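Can a robot pack snack bags into tubs yet? Small shop, mixed stock

Asked in: Work and Machines
Viewed 3,427 times
3 answers

We run a small mail-order business selling snacks, mostly imported. A large part of the day goes on one job: taking bags off a table and standing them up in clear plastic tubs, so that each tub holds a set order. It's dull work and my wrists don't like it. At peak we do 253 tubs in a day, and in November it was more.

I've had a leaflet from a firm called Trestevent offering a robot arm on a monthly hire. The leaflet shows it moving cardboard boxes. Ours is the other sort of job, soft bags of every size on a plain table. 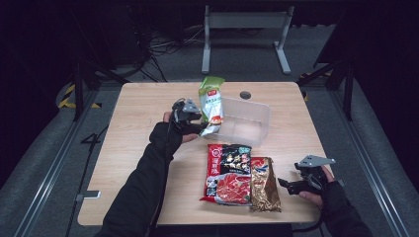
Bags and an open tub on the table, with a gripper in each hand.

My questions are these. Can a machine do this yet, at a price a small shop could think about? If it can't, which part of it is the problem? And is there anything worth buying in the meantime? I'm not after a humanoid or anything that walks. I'd be happy with something that did half the tubs slowly while I got on with the labels.

We have one table, normal mains power and no compressed air. The bags change every few weeks.

Answer 1 (accepted, 272 votes)

Partly, and probably not at your scale yet.

I worked on a packing line that used Pelkonen arms for several years, and later helped set up a smaller cell for a firm that sold dried fruit. What follows is from those two jobs, so allow for that.

Moving the arm to a spot on a table is a solved problem. An arm will go to the same place all day and be within a hair of it each time. If every bag arrived in the same place, the same way up and with the same amount of air in it, you could have bought your machine years ago. Big factories arrange exactly that, with chutes and belts and trays, and the arm at the end has an easy life.

Your trouble is the bit before the lift. The machine has to find the bag, decide which way it is lying, choose where to take hold and bring the fingers down far enough to get hold of it without jamming them into the table. 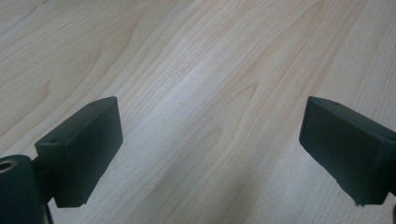

Gripper fingers just above bare wood.

People slide a fingernail under a flat bag without thinking. A pair of stiff square fingers can't do that. They have to come down either side and close, and if the bag is lying flat there may be very little standing up between them to close on. On the fruit job we lost more time to this than to anything else. We ended up tipping the bags on to a ribbed mat so they sat a few millimetres up, and that helped more than the new camera did.

The camera side has improved a lot, but shiny packaging is still awkward.

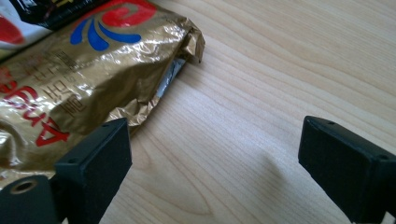
Foil was the thing that stopped our cell most often. A camera works out shape from light, and crumpled foil throws back bright spots that change whenever the bag or the lamp moves, so the software sees edges where there are none. A gold bag with its end pinched into pleats, lying flat on pale wood, is a fair test for any system you are shown. The lifted corner at that end gives a gripper something to go for, if the camera can pick it out from the creases. Printing all over the bag doesn't bother the newer software much. Glare does.

After that comes standing the bag in the tub. Bags are floppy and lean when you let go, and the second one has to go in beside the first without catching its top. A person nudges the first bag over. Some machines have now been taught to do this by copying people, and they can do it well on the goods they were taught on. Change the goods and they get worse, how much worse depends on the system. Yours change every few weeks, so ask about that before you ask about price.

My advice would be to get Trestevent to run your own bags, on your own sort of table, for a full hour, with you choosing the bags. Count how often someone has to step in. On our fruit job it was 7 times an hour after a lot of tuning, and that still meant a person had to stay near it.

Answer 2 (31 votes)

I'd skip the robot for now. Look at suction before you look at fingers, if your bags are smooth enough, but you'd need a pump as you have no air. Suction is poor on wrinkled foil — it leaks round the folds.

Cheaper still, get a sloped rack so the bags stand up before you reach for them, and raise the table. We did that with shelving from Koltau and it saved my back, never mind the time.

Answer 3 (4 votes)

Yes they can do it, I've seen videos. The Floler one folds towels as well. Don't know the price.

Comments on this answer:

The towel videos are speeded up, look at the clock on the wall behind it. I wouldn't go by those. What I would say is that once a gripper has got a good pinch on a bag and the foil has bunched up, it tends to stay held. Lifting and carrying is fine. Picking it up off the flat and putting it down tidily are where it goes wrong.
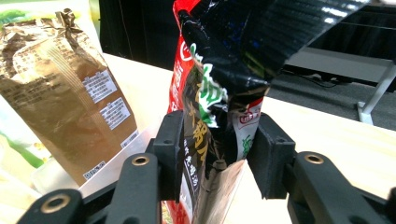
Floler replied to the same point when asked on their own help page, saying that the towel demo runs at four times normal speed and that bagged food is not on the list of things they support at present. They suggested asking again after the next software release but gave no month for it.

Thanks all. I've asked Trestevent for the hour's trial with our own stock and they want to know the bag sizes first, so I'm measuring them this afternoon. Will look at the sloped rack either way. Does anyone know if the ribbed mat comes in a food-safe version, or is that not needed when everything's sealed?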